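Bratel Completes First Season of Drilling at Leseo Copper Prospect

14 July 2024
By Gunārs Kazlauskienė

Bratel has completed the first season of drilling at its Leseo copper prospect, north of Flullville, and has reported copper in most of the holes for which laboratory results have been received. The company has advised members that it intends to return to the site in October, once access to the northern part of the licence has been agreed.

The programme was planned on the basis of soil sampling carried out over the past two field seasons. A total of 651 soil samples were collected on lines set 100 metres apart, and these outlined a band of raised copper values running along the eastern side of the Leseo ridge. Earlier owners of the ground had looked chiefly for lead and had drilled further to the west, where the older workings are found. Their core was not kept, and the surviving logs give little detail below the weathered rock.

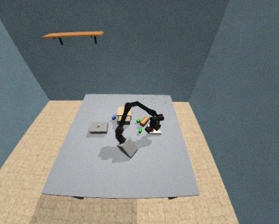

Drilling began at the southern end of the band and moved north as the ground dried. The deepest hole was stopped at 209 metres after passing through a broken zone in which the crew had difficulty recovering core. Copper minerals were logged in the upper part of that hole and again below the broken zone, and the company's geologists now consider that a fault has shifted the lower section to the east. Two further holes are proposed to test this view. Until they have been drilled, Bratel does not intend to publish an estimate of the size of the deposit.

Members will recall that the Leseo licence was granted on condition that drilling water be brought in by road and that no water be drawn from the stream during the summer months. The company reports that it has kept to this condition throughout. Each drill pad has been levelled and covered with stored topsoil, and seeding will follow in the autumn. The licensing office has asked for a written report on the state of the pads before work resumes.

Bratel holds the licence jointly with Bonsu, which met the larger part of the cost of this season's work in return for a share in the project. Under the agreement between the two companies, Bonsu may increase its share by paying for a second season. It has until the end of October to decide. Bratel will continue to manage the work on site whatever the outcome, and the field office in Flullville will remain open.
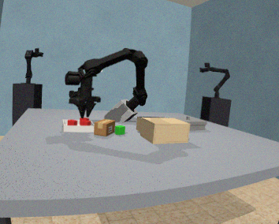

Volume 31, No. 7

Results are still awaited for the last group of samples. The laboratory has been asked to repeat the tests on a number of them after the check samples returned values outside the accepted range. This is a normal part of the process — the repeat tests are made on material held back from the original samples — and the company does not expect it to delay the full report. Drill core from the season has been stored under cover at Flullville and may be inspected by members of the Society by prior arrangement with the field office.

The company has also begun early work on how the ore might be treated. A composite sample weighing 1,000 kilograms is being made up from core taken at several depths, so that both the weathered and the fresh rock are represented. The weathered material contains a good deal of clay and may need to be handled separately. If so, the cost of any future plant would rise, and the upper part of the deposit might be left until a later stage. Bratel has said that it regards these questions as open.

A public meeting on the second season's programme will be held in Flullville before drilling starts. Matters raised by residents at the last meeting included lorry traffic on the ridge road, working hours at weekends and the fencing of the old shafts. Written replies on the first two points have been sent to the parish. The fencing of the shafts is the subject of a separate discussion with the landowner, and a further notice will appear in this newsletter when the position is settled.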